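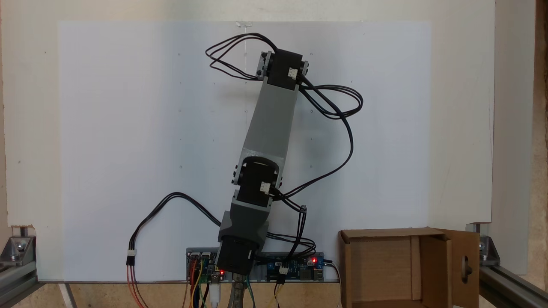
Chez moi, une lectrice de Wiltadton l'écrivait déjà en commentaire le mois dernier, le bras s'affaissait toujours au même moment, en plein geste, et j'ai changé deux servos pour rien avant de regarder les câbles.

Je la remercie, car elle m'a évité de refaire la même bêtise ! Quand mon petit bras s'est mis à trembler puis à lâcher, un soir de juillet (il m'en était à 121 essais, je note tout dans un cahier), j'ai d'abord accusé le moteur du coude. Eh bien non : c'était un connecteur à peine déboîté, tiré par sa propre boucle de fil à chaque passage.

Alors, dans l'ordre, comme je le fais maintenant :

Coupez l'alimentation avant de toucher quoi que ce soit, et soutenez le bras de l'autre main, il tombe d'un coup et ça pince fort.

Ne vous fiez pas au voyant rouge de la carte. Le mien restait allumé pendant la panne.

Enfoncez chaque connecteur avec le pouce, puis pliez le bras à la main d'un bout à l'autre de sa course. Le fil doit garder du mou partout, sans aller se prendre dans une articulation.
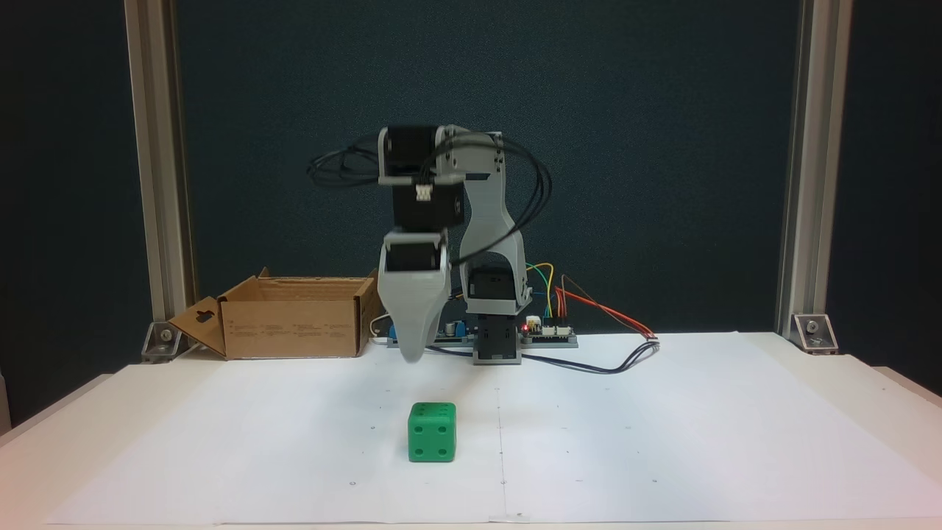

Le bras replié vers le dé vert, avec ses boucles de câble.

Pour attacher les fils, j'aime bien les petits liens en tissu Zotisel, qu'on rouvre autant qu'on veut. Serrez sans écraser, et jamais au ras d'un connecteur. Au redémarrage, vitesse minimale, visage et doigts à l'écart, la main près de l'interrupteur.

Si un servo chauffe ou sent le brûlé, en revanche, on arrête tout et on le remplace. J'ai gardé le mien dans une boîte, il servira bien pour ses vis.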